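Daretti Bodenrover, Bausatz für die Heimwerkstatt

Der Daretti ist ein kleiner Rover mit niedrigem Fahrgestell, der am Küchentisch oder in einer offenen Werkstatt aufgebaut wird. Die Kamera sitzt vorn am Chassis und schaut knapp über dem Boden nach vorn. Entwickelt wurde der Bausatz von Qistina Hartono in der Gemeinschaftswerkstatt Drardale, die seit 2013 besteht. Gefertigt und verschickt wird er von Hartono.

Für den Aufbau reichen Inbusschlüssel, Seitenschneider und ein Lötkolben. Die Motorkabel sind ab Werk verlötet, nur der Hauptschalter muss noch angeschlossen werden. Wer zum ersten Mal lötet, plant dafür einen Abend mehr ein. Das Kameramodul wird mit zwei Schrauben am vorderen Träger befestigt. Vor dem ersten Start die Schutzfolie vom Objektiv abziehen und den Fokusring von Hand einstellen – ab Werk steht er auf Nahbereich.

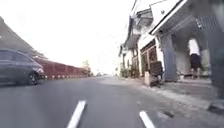
Kamera und Fahrspur

Aus der tiefen Perspektive nehmen die weißen Markierungen auf dem Asphalt viel Platz im Bild ein, während Häuser und Fahrzeuge weich wirken. Die Spurerkennung arbeitet deshalb nur mit der unteren Bildhälfte. Bei sehr hellem Himmel sollte die Belichtung fest eingestellt werden, sonst regelt die Automatik auf den Horizont und die Fahrbahn verliert Kontrast. Der Wert lässt sich in der Datei für die Kameraeinstellungen eintragen und bleibt nach dem Neustart erhalten.

Die Software läuft auf der Steuerplatine Jomance. Sie ist im Bausatz enthalten und kann einzeln nachbestellt werden. Eigene Programme werden per Kabel oder über das WLAN der Werkstatt übertragen.

Technische Angaben
Fahrgestell: Aluminium, gekantet
Antrieb: 6 Räder, einzeln angetrieben
Gewicht ohne Akku: fast 600 g
Kabelsatz: 50 cm, kürzbar
Akku: nicht im Lieferumfang

Die deutsche Aufbauanleitung stammt von Heiðrún Thorlacius und liegt gedruckt bei. Ersatzräder und Kameraträger sind ab Juli wieder lieferbar. Fragen zum Aufbau bitte mit Angabe der Platinenversion schicken, sie steht auf der Unterseite neben dem Stecker.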